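July 12, 2021

Rehearsal room, second day of clearing
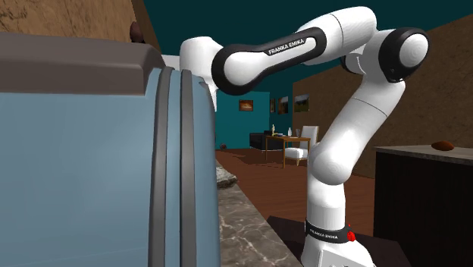 Got to Losell at nine and the side door was already open. Jirayu had been there since eight with the drum stools and the spare cymbal stands, sorting them into the ones that hold and the ones that slip. More slip than hold. We put tape on the bad ones and left them in the corridor.

The lease on the new place starts in two weeks. It is smaller than Losell by one room, but the ceiling is higher and there is a toilet on the same floor, which the bands will like. The rent is 1681 a month. We were paying less than that here until March, when the letter came, and the new figure for Losell would have been 3075. I still have the letter in the desk. I read it again today while I was emptying the drawer and then put it in the box with the insurance papers.

Worked on the PA in the morning. One of the two monitors has a rattle on anything below a low E. I took the grille off and tightened what I could and it still rattles. Jirayu thinks the cone is going. I think it has been going for three years. We agreed to move it and see.

Ate lunch on the steps. Flat bread, cold chicken, the last of the pickles. Hot out, no wind. Two of the kids from Quintana came by on bikes to ask if the Monday slot was moving with us. I said yes. They asked if the price was moving too and I said I didn't know yet. I do know, more or less. It has to go up by a little and I would like to tell all the bands at once.

After lunch I went through the membership book. 194 names, counting the ones who paid this year and stopped coming. I called eleven of them about the benefit night. Seven picked up. Five will come, one has moved to the coast, and one wanted to talk about a guitar strap he left here before the shutdown. I found the strap later, behind the radiator in room two. I have put it in an envelope with his name on it.

The benefit is the last night at Losell. Flaviritz will headline if their bass player gets the evening off. If she doesn't, they will play as a three-piece and go on second, and Sernuneo will close. I'd be fine with that order. Sernuneo have rehearsed here longer than anybody and they are loud enough that people will stay to the end whether they planned to or not. We can have 188 in the main room under the fire certificate. That includes us and the people on stage, so I need to hold back some tickets. Note to self: tell the door this before the night and not on the night, like last time.

Hadi Salameh came at four to look at the wiring. He says we can take the stage lights but should leave the dimmer rack, because it is screwed into a wall that won't survive having it taken out. I asked what a used rack would cost and he said he would look. He also said the new place has only one circuit for the stage end. Amps and lights on one circuit is not going to work. That is money I had not put in the budget. I wrote it at the bottom of the page and did not add it up.

He stayed and played the upright for a while. It is badly out of tune above the middle and he played mostly below the middle. We haven't decided about the piano. Moving it costs more than it's worth, but people write songs on it. Jirayu wants to take it. I said I would ask for a quote.

Took the posters down from the hallway after he left. Under the top layer there were older ones going back to the first winter, some of them for bands I had forgotten. The paint has come off with the tape in places. I kept one of each where they would peel and rolled them up in a tube.

The last band was in at seven, a new one, no name yet. They did the same song nine or ten times. The drummer speeds up in the chorus. By the end it was better, or I was used to it.

Locked up at ten thirty. My back hurts from the monitors. Still to do: call the van people, get the piano quote, order wristbands, find out who has the third key to room two. Jirayu says it isn't him.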